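Rules for cloth work, second version

Huiling Tang and I rewrote the Udeck cloth rules this week. The old list was 200 lines long and people skipped most of it. The first rule now covers the pinch: take a real fold, well in from the hem. 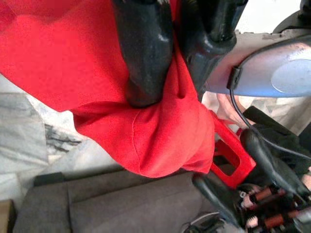
Fingers in the fold, red cloth.

Rule two is about the room. We work in furnished rooms, and we leave the furniture where it stands. The Preltholm draft wanted a cleared floor, and I argued against that - homes have sofas in them.

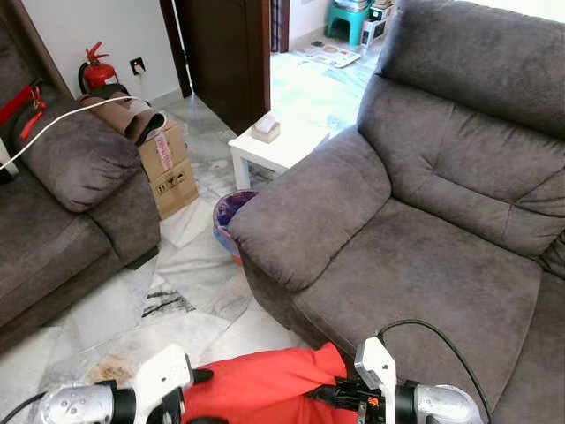

Rule three is short. Both arms stop before anyone reaches in, every time. 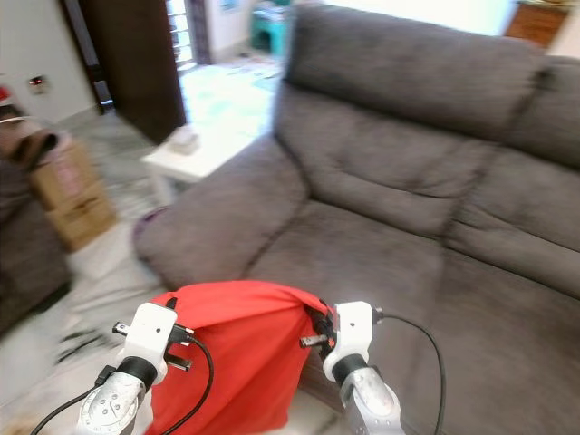

Cables got the longest rule. Nadja Mösli wanted a fixed length and I wanted a check before each run. A cable that arcs over the seat cushion, like the one from the right gripper, needs slack but no loop that an armrest can catch. We kept the check. The length goes to a vote in April.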